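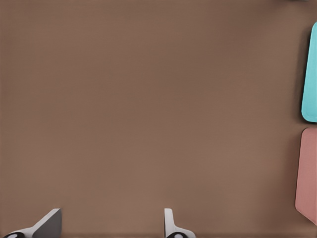 Last year's participants said the diary took longer than the briefing suggested, and the form has been cut to one page.

Lukumay seeks 48 adults for a study of household water use in Grillamow. You must have a metered supply and have lived at your address for at least 3 months. Readings are taken each morning before 9 am – one figure, entered online or by post. The study runs throughout July.

Payment is £59 on completion. Apply in writing, quoting reference 1547.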